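Koltirine Ledger – Treasury and Bond Tracking for People Who Hold Their Own

If you have ever tried to keep a bond ladder straight on the back of an envelope, you already know why we built Koltirine Ledger. Stocks have a hundred apps. Bonds, notes and bills, which a great many of us lean on for the steady part of our savings, mostly get a single line on a brokerage statement and a coupon payment that shows up when you had half forgotten it was due.

Koltirine Ledger is a desktop program for Windows and Mac that keeps every fixed-income holding you own in one tidy place, whichever brokers or banks you bought them through. You type in the purchase (or bring in a statement file, if your broker offers one) and the Ledger works out your yield to maturity, your accrued interest to the day, and the date each dollar is coming back to you. It handles Treasury bills, notes and bonds, inflation-protected issues, brokered CDs, municipals and plain corporate bonds. Gold and crypto can be entered as side holdings so that your totals come out right, although we will be the first to say there are better tools for following those from hour to hour.

The part our customers write to us about most is the Rate View. You pick a maturity, say the 30-year, and slide the yield up or down to see what happens to the value of what you own. It makes no forecast. We have opinions about rates, like everyone else in this line of work, and we keep them out of the software – you put in the number you believe, or the number you are afraid of, and the Ledger does the arithmetic. Plenty of people tell us they had never seen how differently a long bond and a two-year note behave until they moved that slider back and forth a few times with their own holdings behind it.
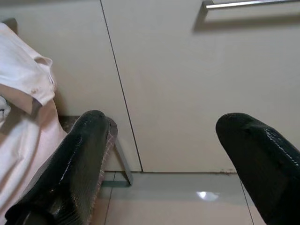

Once you have a rate you want to keep an eye on, you can save it as a Marker. The standard edition holds up to 200 of them, which should be plenty even for the very attentive. When a yield crosses a Marker, a note appears on your home screen and, if you like, in your email. There are no flashing lights and no sounds unless you turn them on yourself. We think of bonds as a calm sort of investment and we wanted the program to feel that way too.

Prices and yields come in through Gondgate, our own data service, which refreshes after the close of trading. If you would like updates through the day as well, the Brorkis add-on brings them in every 23 minutes while the market is open. Most ladder builders get along very nicely without it, so please don't feel you need to add it on the first day. It can be switched on later and your records stay just as they were.

What comes in the box (well, the download):

Koltirine Ledger, standard edition, for one household on up to two computers
Gondgate end-of-day data for the first year
Ladder Planner, with printable maturity calendar
Interest income report, arranged by tax year
The Ekpo guide, a plain-English handbook to reading yields, written for people who did not study finance

Your records are stored on your own computer. We have no access to your brokerage accounts and the program cannot place trades. Backups go wherever you tell them to go, and there is a reminder each September to make one, which you can move to another month if September is a busy one at your house.

The starting library holds 1,067 issues ready to pick from a list. Anything missing can be added by hand with its coupon, maturity date and face value.

You can try the full program for 30 days before you pay, and anything you enter during the trial carries over when you buy. Koltirine Ledger is a record-keeping and calculation tool and does not provide investment advice. Bond values rise and fall with interest rates, and results shown in Rate View are estimates based on the figures you enter.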